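Skondico to open refill and repair counter for tableware in September

Homeware shop adds workbench where customers can swap chipped mugs and pot up houseplants

Skondico, the homeware shop on Kakakhel Street, will open a swap and repair counter on September 21, 2026, the company said in a notice to customers.

The counter takes over the back part of the ground floor, which was used for seasonal stock until the spring. Customers will be able to bring in mugs, bowls and plates they no longer want and exchange them for second-hand pieces already on the shelves. Chipped rims and broken handles can be left for repair, with a wait of about 15 days.

Single mugs will be accepted as well as sets. The shop said most households end up with odd ones, and that it would sell them in mixed groups by colour — orange with cream and tan, for example, or green with white.

Swaps are free for members of the Skondico card scheme. Other customers will pay 90p an item. Repairs start at £7, and anything that has been cracked through the base will be refused for safety reasons.

Small houseplants are also included. Succulents can be repotted at the counter on weekday mornings, and the shop will stock compost and grit supplied by Benetti, a nursery outside the town. Customers may bring their own pots.

Items handed in will be washed, checked and left on open slatted wood to drain before they go out for sale. Crates of the same kind will be lent to people bringing in larger amounts, against a deposit returned when the crate comes back.

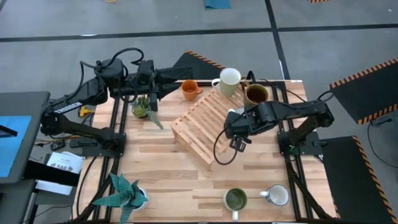
Opening hours and parking

The counter will be open from Monday to Saturday during normal shop hours, with last repairs taken in at 4pm. Parking behind the Emance building next door is free for 90 minutes. Glassware and cutlery are not part of the scheme for now — the shop said it would look at both again in the new year.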